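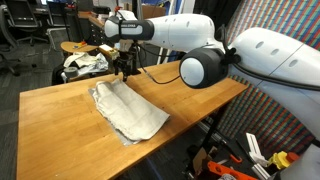 Radoslava Vaněk has left the party she served for two terms on the Dornard town council, and she will run in May as an independent. She spoke in a workshop in her ward, beside a long wooden bench with a folded off-white towel on it, and kept her coat on throughout.

"I told the group leader by phone at 74 minutes past the deadline he gave me," she said. "He wasn't surprised."

The break came over the Kadlec bus depot, which the ruling group voted to sell last winter. Vaněk wanted a public hearing first. A petition for one drew 576 names, and the motion still failed by 2 votes.

"People on Rekel Street use that depot every morning," she said. "They asked for one evening to speak. We said no, and I had to go home and explain it."
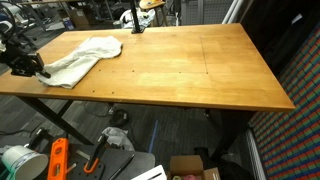
Her former colleague Dimas Nair, who keeps the party's nomination in the ward, has called her exit a career move. Vaněk did not want to argue the point.

"Dimas can say that. I lost the planning seat and the office that came with it — he can work out what kind of career that is."

She needs 30 signatures to get on the ballot and expects to file them herself. Erlinda Sison will manage the campaign. Asked whether she would back Haziq Mandagi for mayor, Vaněk said she had not decided.

"He hasn't told me what he'd do with the depot. I've asked him twice."

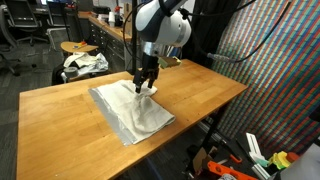 The workshop in Dornard where Vaněk was interviewed.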